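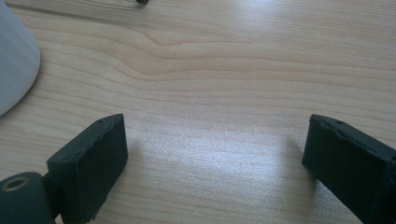
Long grain lines run across a pale wooden tabletop.

4 min read

The dining table was supposed to disappear. For years, kitchen designers in Basley drew plans with an island and a row of stools and nothing else. Then people started working at home, and the island was the wrong height for a laptop.

Veronika Baumgartner runs a small repair shop on the edge of town. In November she had 60 tables waiting, most of them older than their owners. She charges 200 dollars to fix a loose leg and clean up a top, and 300 if the finish has to come off. A new table of the same size can cost less than that. People still bring the old ones in.

The usual damage is plain enough - rings from mugs, ink, a burn where someone put down a pan. Baumgartner leaves some of it alone. Sanding takes off wood that can't be put back, and on a veneered top there may be very little to spare. She tells customers to wipe up spills quickly, skip the spray polish and keep the table away from the radiator.

Size is a harder problem. Many of the tables were built for eight, and the apartments they end up in have room for four. She has cut down a few. She doesn't like doing it, and she asks people to measure the room again before she starts.
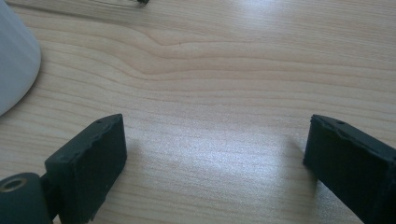
Emil Kaufmann said he had his mother's table shortened and regretted it by the first holiday, when two of his cousins ate on the couch.

Others have gone the opposite way and given up the couch. Aisling Quinlan moved hers out last year and put the table in the middle of the living room. Her kids do homework at one end while she pays bills at the other. The bills get cleared off for dinner, usually onto a chair.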